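The untidy episode is also a lesson

Friday, March 18, 2022

For two years I teach robot arms to pack small things into boxes, and I want to defend an opinion that is not popular in my field. I think we clean our data too much. We collect hundreds of examples, we look for the ones that are not beautiful, and we delete them. After this we are surprised that the machine has no idea what to do when life is not beautiful.

Our present task at Jinach is simple to say. An operator guides two arms and puts toiletries from the table into an open cardboard box. One time through the task is one episode. In the morning we plan 60 episodes, and a good operator can finish them before the late lunch.
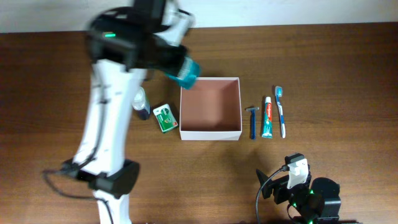

Photo: Jinach, data collection team

When I started, I received a written rule for accepting an episode. The items must begin in a straight line. The arm must go to each item by the shortest way. If the operator hesitated, the episode was marked red, and red episodes were removed at the end of the week. I followed this rule with great discipline, and I was proud of my small number of reds.

The result was a model which worked very well on our table and badly on every other table. We tested it in May of last year in the packing room of Restemance, which is a small company that makes gift sets. The people there do not put things in a straight line. They take them from a bag and leave them where they fall. Our model approached the first item correctly, touched it a little from the side, and then it stopped, because in all its education it had never seen an item that moved away.

I do not blame the model. It was like a student who learned a language only from the grammar book. I was this student, so I feel some sympathy. I could build a perfect sentence and I could not buy a train ticket.

After this test I asked to keep the red episodes for one month. My colleagues were polite but they had doubts, and their argument deserves respect. They said: if you show hesitation to the machine, it will learn to hesitate. This is true when you put everything in one bucket. But a hesitation followed by a good correction contains two things, and the second one is very valuable. So we began to write short labels. "Stopped, then corrected." "Item turned in the grip." "Wrong item first." It is slow work, and my eyes are tired after it, but I would not give it to an automatic tool yet.

The half-finished states are important also. Many teams record only from the clean start to the clean end. I prefer to have some recordings which begin when part of the work is done, with the soap carton and two bottles already in the box, and the razor, the toothpaste and the toothbrush waiting next to it on the table. 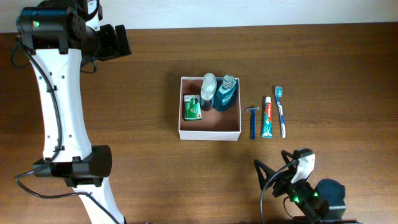 What the small camera knows

My second complaint is about the cameras. In the meetings everybody watches the view from above, because it is comfortable for a human. You see both arms and the whole table, and you believe that you understand. Then the episodes are judged from this view only.

But the decision to close the fingers, or to open them, happens very near to the item. From above, a razor in the gripper is a thin blue line. From the wrist you see the ribs on the handle, the shine on the blades, and if the head is straight or a little tilted. I now ask every new reviewer to watch the wrist view first and the other one second.

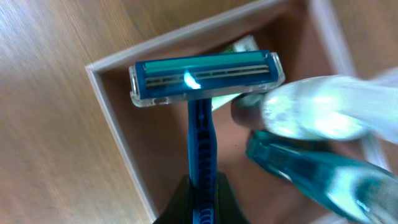 When we changed this order, our reviewers began to disagree with their own old decisions. From one group of 100 episodes that had passed, 42 received a new label. Most of them were not bad. They only contained something which the first review did not notice, for example a second attempt to hold the item. I think this number should worry any team that judges quality from one camera.

There is also the question of how the box looks at the end. The old rule wanted every item inside and flat. I understand the wish, it makes a nice picture for a customer. However, a toiletry set is a mixture of difficult shapes. A pump bottle does not lie like a carton, and its head goes where it wants. If we accept only the flat boxes, we teach that the other boxes do not exist, and the model has no example of how a person works around them.
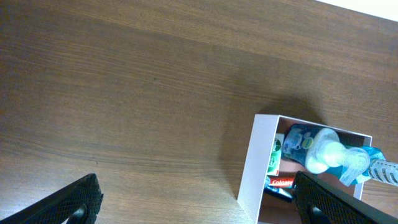 I have discussed this with a team at Grelard, who collect similar data with kitchen things. They keep 70 episodes of each task that are difficult on purpose, and they do not let anybody remove them. I like this very much. A fixed number protects you from your own taste at the end of a long week, when you want the folder to look tidy.

The Türkmen project, where I helped for a short time before, did the opposite. They had very strict operators and wonderful recordings, and I still use some of these when I explain to new people what a smooth motion is. For this purpose they are excellent. For training alone, I would not choose them.

I do not say that every mistake must be kept. If the operator looked at the phone, or if a camera lost the image, please delete. My request is smaller. Before you press the button, watch the episode one more time from the wrist, and write down in one sentence what the operator was trying to repair. If you can write this sentence, keep the episode.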